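Slow Down and Keep the Ugly Ones

I spent most of November teaching a pair of robot arms to do lab chores, and I have come away with a grudge. My grudge is against the clean demonstration.

If you haven't done this kind of work, it goes like so. A person drives the arms through a task, the cameras and the joints get recorded the whole time, and you do it again. And again. Each run through is called an episode. When you have a big enough pile of episodes you hand it to a learning system and hope it picks up the habit. Our project is called Clolis, it lives at the back of a building in Ellwood, and its whole reason for being is pipettes and tubes and racks, the little stuff that eats up a lab tech's afternoon.

I came to it from the bench side. I ran samples at Grumurmont for years before I ever touched a robot, so I walked in pretty sure of myself. I know how to hang up a pipette! My hand does it while I'm thinking about lunch. And then I sat down at the controls, and my hand turned out to know all kinds of things it had never bothered to tell me. How far to lift before you come in over the bar. How the hook feels when it has caught and how it feels when it's only leaning there. I couldn't have written any of that down if you'd paid me.

So you learn the chore a second time, slowly, from a much odder angle. The view at the wrist is my favorite, because it makes an ordinary stand look like something you could park a truck under. 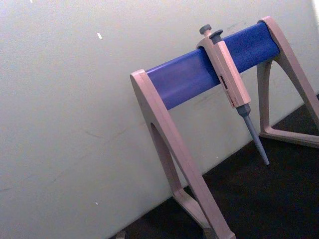
The pipette on its stand, from down at the wrist.

Which brings me to the grudge. When I started, the rule (unwritten, but everybody followed it) was that a good episode was a smooth one. You came in straight, you grabbed once, you put the thing where it went, you stopped. If you fumbled, you threw the run away and did it over. I threw away heaps of them. I was proud of how many I threw away, as if it showed I had standards.

Dorothy Fothergill had the station next to mine and she threw away almost nothing. If she missed a grab she backed off, took another look and tried again, and she kept the recording. If she bumped the rack she straightened the rack. Her episodes ran long. Some of them were frankly hard to watch. I remember thinking she was going to ruin the batch, and I said so to Wendy Heywood, who runs the project, in what I hoped was a tactful way. Wendy told me to go train on both and see.

We trained on both. Mine looked gorgeous right up until something went a little bit wrong, and then the arm had no idea what to do with itself. It would close on air and carry the air carefully across the table. Dorothy's was slower and kind of dithery, but when it missed, it went back. We gave each of them 30 tries at picking up a marker and standing it in a rack hole. I'm not going to print the scores here, partly out of vanity and partly because 30 tries on one table is a pretty thin basis for bragging. But I quit throwing away my fumbles that same afternoon.

I don't think this should surprise anyone who has ever trained a new person. You don't learn a bench by watching somebody who never slips. You learn it by standing next to somebody who slips, says a word, and fixes it. The fixing is most of the job. And we were cutting out exactly that part, on purpose, to make the recordings nicer to look at.

I can hear the objection, because I made it myself, loudly, for weeks. If you feed a machine mistakes, won't it learn to make mistakes? Well, yes, some. There's a difference between a fumble you recover from and a run that simply ends badly, and I'm not arguing for the second kind. If the tube goes on the floor, mark it as a failure and put it in its own folder. I also cut the stretches where the operator has zoned out and the arms are just sitting there, because a robot will happily learn to zone out too. What I want to keep is the wobble in the middle, the part where a person notices that things aren't right and does something about it.

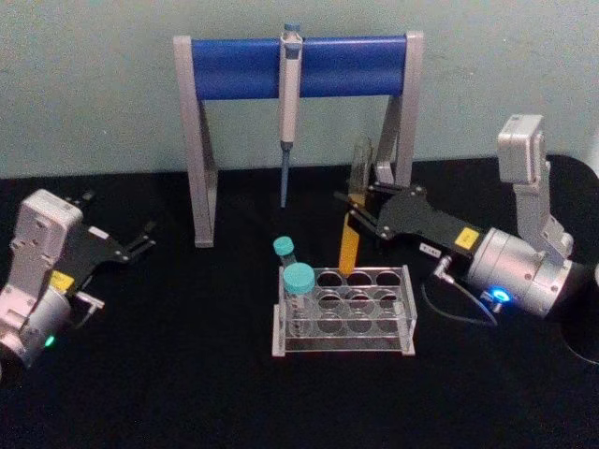 Scenery is my other complaint, and it comes from the same place. We love a tidy table. There's a picture in everyone's head of how the station ought to look, and after each episode we'd put everything back on the same spot, practically down to the thickness of a fingernail. At one point there was tape. I understand why! It makes your results easier to compare, and it makes you feel like a scientist. But no bench I ever worked at had tape on it. At Grumurmont the rack was wherever the last person shoved it, and there was generally a cable lying somewhere you didn't want one.

Now I move things between runs. Nothing dramatic: nudge the rack, turn it a little, swap which holes the tubes are in, leave the stand a bit crooked. I do 8 episodes, have some coffee, and rearrange. The folks over at Dalwood think this is sloppy and we've had a few long phone calls on the subject. They would like every station to match the drawing. I'd like the drawing to go in the trash.

They do have one good point, which is labeling. If you let the mess in, you have to write down what kind of mess it was, and that is dull work, and I'm bad at it. I use 4 tags at the moment: clean, recovered, failed, and weird. Wendy wants the last one gone, since half of what I put in there should be under recovered. She's probably right. But I like having a place for the runs where I honestly can't tell you what happened, and I've gone back to that folder more often than to any of the others.

The other cost is time, and I won't pretend that's small. A long, wandering episode takes more out of you than a quick one. After 3 hours at the controls my shoulders are up around my ears and I start making dumb mistakes, the kind that teach nothing, so I stop. A project that pays its people by the episode is going to get short, slick episodes no matter what the handbook says. If you want the fumbles, pay by the hour, and don't hang a chart on the wall showing who did the most.

Dorothy's on the tube caps this month. She's stripped two threads already, and she kept both recordings.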